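Fustlow handheld demonstrations: progress note

March 2023

The Fustlow household task set now stands at 458 accepted demonstrations, all recorded with hand-held grippers. Teleoperated recording on the Drusberg arm continues in parallel, but at a lower rate, and the two sets are kept separate for training.

Readers of the last issue will recall the reason for the change of method. Under remote control the operator sits at a desk, watches a screen and moves a pair of leader arms. Floor-level work was slow this way. The leader arms run out of reach below knee height, and most operators stopped halfway through a sweep to reposition the base. With the hand-held units the operator simply does the job, and the position of each gripper is recovered afterwards from the printed markers fixed to it.

Mogens Østergaard has rewritten the acceptance check. A recording is now rejected if either marker block is lost for more than 52 consecutive images, or if the gripper opening reads zero throughout. The old check looked only at total length and let through a number of recordings in which one hand was hidden behind the operator's knee. These have been removed. The count given above is after removal.

Two points have come up in review and apply to all sites.

First, start position. Operators at Skulell have been starting with the tool already between the fingers. The policy then never learns the approach. Please begin with both grippers clear of the object and leave a short pause before the first movement.

Second, polished floors. Reflections of ceiling lights and indicator lamps are sometimes picked up by the marker detector as weak candidates. They are filtered out by size in nearly all cases, but a wrong match does still occur when a marker is seen at a steep angle. Tilting the wrist slightly towards the head camera helps. Covering the floor does not, as the grip on the dustpan changes.
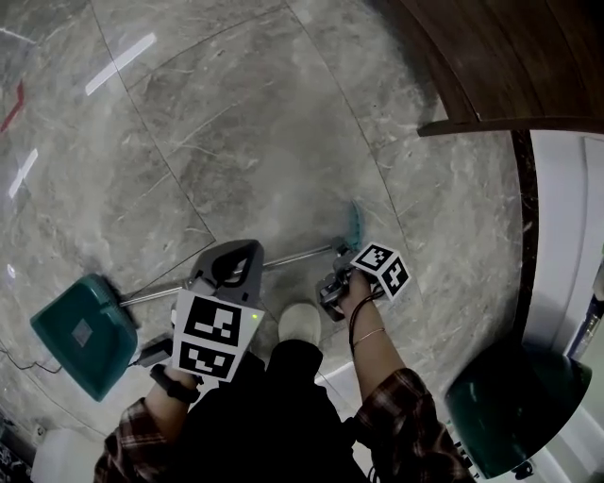
Dustpan and broom task, both hand-held grippers in use, operator's view.

The dustpan and broom task remains the hardest of the floor group. The tools are joined by a long metal handle, so a small error at the fingers becomes a large one at the floor - the Fourie calibration jig should be used before every session, left unit first. Sites without a jig can borrow the spare from Fustlow.

Replay of the accepted recordings on the two-arm station is planned for August. Until then, please upload raw files as well as the processed tracks, and leave the file names as the recorder writes them.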